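Section 3: Setting up the Praltano countertop water filter

Read this before you open the cartridge bag. The leaflet in the box says set-up takes two minutes. It doesn't. Put aside most of an evening, and don't plan on making tea with the first jug.

3.1 Choosing a spot

1. Pick a flat counter within reach of the cold tap. The hose is 136 cm long and does not stretch, whatever the box suggests.
2. Keep the unit out of direct sun. Algae will grow in the clear housing.
3. Check that the counter is level. A filter on a lean traps air and dribbles.

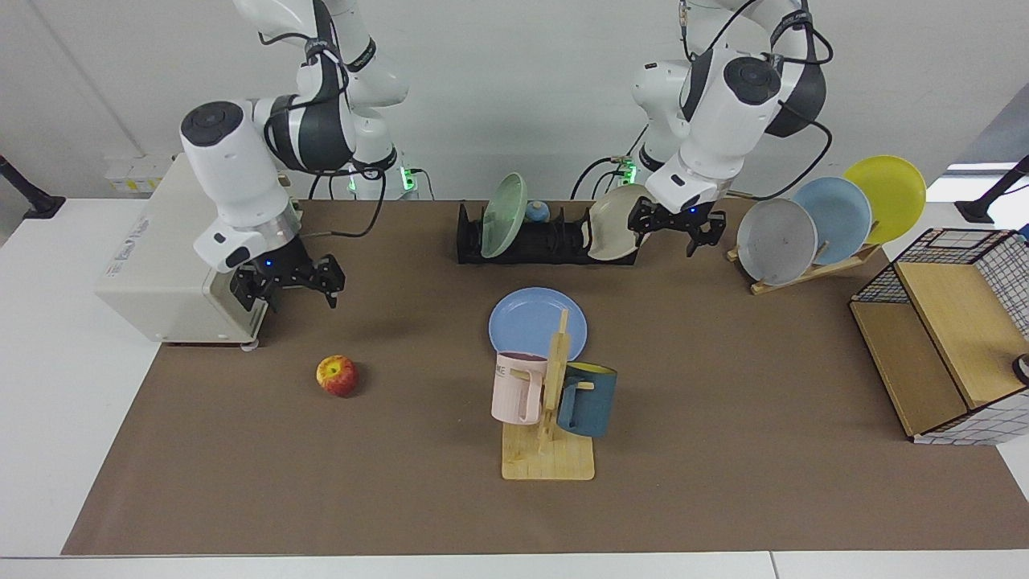
4. Leave enough height above the lid to lift the cartridge straight out. Measure before you connect anything.

Note: The maker says the rubber feet grip any surface. Xuân Trịnh tried them on polished stone for us and wasn't convinced. Use a non-slip pad.

3.2 Fitting the cartridge

1. Wash your hands, then rinse the housing with cold water. No soap.
2. Take both caps off the cartridge. The lower one is clear and easy to miss.
3. Push the cartridge down and turn it clockwise until it stops. There is supposed to be a click. On our unit there wasn't one, and it sealed fine.
4. Screw the lid on by hand. Put the wrench away.

Caution: Never connect the filter to the hot tap. Hot water ruins the cartridge and the warranty goes with it.

3.3 Flushing

1. Open the cold tap halfway and let the water run to the sink.
2. Expect grey water at first. It is carbon dust.
3. Fill and empty the jug 14 times. The leaflet says 3. We still had black specks at that point, so please yourself.
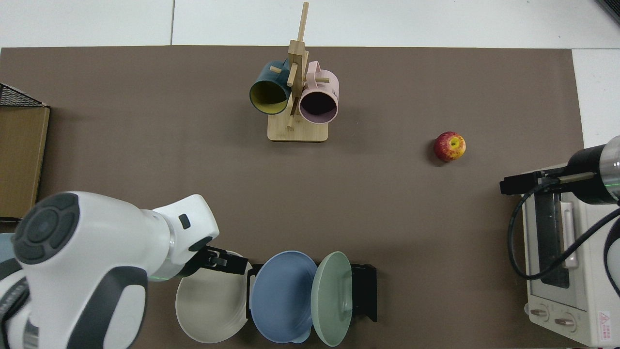 4. Close the tap and wait an hour, then feel under the housing for drips. A dry paper towel finds a slow leak better than your fingers do.

Note: "Tastes like a mountain stream" is the maker's claim. Prodromos Pappas could not tell filtered from tap in a blind tasting. If your tap water already tastes all right, you may not notice much either.

3.4 The change light

The light on the lid is a timer. It does not test the water, despite the little droplet symbol. Write the fitting date on the cartridge label and go by that, or by the flow: once it slows badly, change the cartridge.

To reset the light, hold the button until it blinks 2 times.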